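The open day at Skomlow began at ten, and by quarter past there was already a queue for the tea urn. The building used to be a seed warehouse. It still has the loading doors, which were kept shut against the wind, and a long upstairs room where most of the talks were held.

Gamska, the firm that runs the place, builds its robot tasks in simulation before anything is tried on a real machine. Visitors had been told this in the leaflet, but several still asked where the robots were kept. The answer for most of the morning was on a screen at the front of the room.

There were 40 chairs and 84 people had signed up, so the demonstration was given in 2 sittings. The subject was a tray of small pegs. A program has to bring the gripper down to a tightly packed grid, close on one peg and leave its neighbours alone. It sounds like a small job. Gamska has been working on it for 18 months under the name Mevis, and the staff were frank about how often it still goes wrong.

The simulated room gets as much care as the arm. Light and shadow matter, we were told, as a program that has only known a bare grey background can be thrown by the first patterned floor it meets. So the arm gets a table to stand on, a clock on the wall and a sink in the corner.

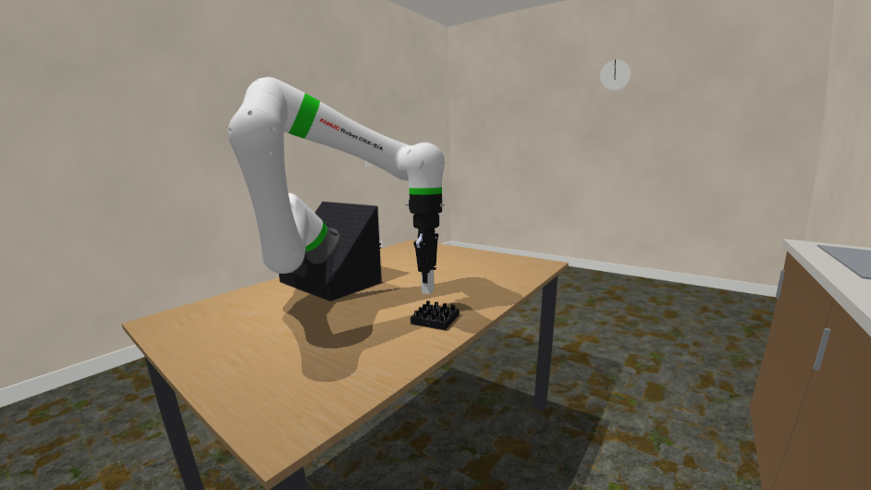
Cowie was not convinced, and said from the second row that a simulated peg never has a burr on it or a smear of oil, and that a tray in a real workshop gets knocked. The presenter agreed with most of this. Mevis now shifts the tray a little between runs and changes how slippery the pegs are – burrs are on the list for next year.

After lunch the visitors were let loose on the controls. You steer the arm with a handset and try to line up the fingers from a single view, and judging depth is very hard. I went down between two rows and then into the table. A boy of nine or ten did far better and had to be asked to give someone else a go.

The next open day is planned for the spring. Entry is free, but book early if you want a chair.

2021-12-25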